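Temps de lecture : 7 min
Accueil Numéros Rubriques Auteurs Contact

3.2. Constitution du corpus et conditions de dépôt

Le corpus provient de deux ateliers de réemploi informatique, Weltow et Jarkdale, qui tiennent chacun un registre des appareils reçus. Nous avons dépouillé 2 852 fiches de dépôt, saisies à la main par les agents d'accueil. Les fiches sans indication de provenance ont été écartées, de même que les doublons liés au changement de registre intervenu en février à Jarkdale. L'analyse qualitative porte sur un sous-ensemble de 390 fiches comportant un commentaire libre du déposant.

Ces commentaires sont courts et souvent elliptiques. On y lit « marchait encore », « à vider avant », « était au bureau de mon mari ». Nous les avons codés selon une grille de 11 motifs, établie sur les fiches de Weltow puis appliquée sans modification à celles de Jarkdale. Le motif le plus difficile à stabiliser est celui de la panne, car le terme recouvre aussi bien l'appareil qui ne s'allume plus que celui que l'on juge trop lent. Dans les cas ambigus, nous avons conservé la formulation du déposant.

3.3. Du dépôt domestique au tri en atelier

La durée de stockage au domicile est rarement déclarée. Lorsqu'elle l'est, elle se compte en années, et l'objet a souvent changé de pièce avant de quitter le logement : bureau, couloir, cave. Le dépôt suit fréquemment un déménagement ou une succession, ce qui rejoint les observations faites lors de l'enquête préparatoire dans le quartier d'Irken.
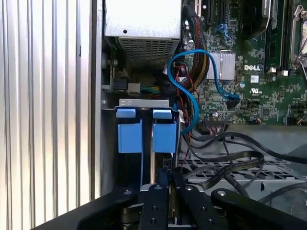 Figure 4. Unité centrale ouverte, panneau latéral retiré.

Les déposants parlent de leur ordinateur comme d'un tout, alors que le registre d'atelier le décompose. La même machine devient une ligne « tour », puis plusieurs lignes de pièces. Le passage d'un vocabulaire à l'autre se fait à l'ouverture du boîtier : sur la figure 4, le bloc d'alimentation, logé près du haut du châssis, se présente comme un élément distinct, avec sa grille d'aération. C'est à ce niveau de détail que les agents rédigent la suite de la fiche, et le commentaire du déposant n'y est plus repris. À Weltow, il reste agrafé au bordereau. À Jarkdale, il est archivé à part, et nous avons dû rapprocher les deux séries par numéro d'entrée.

3.4. Limites

Les registres ne renseignent pas sur les appareils refusés à l'accueil.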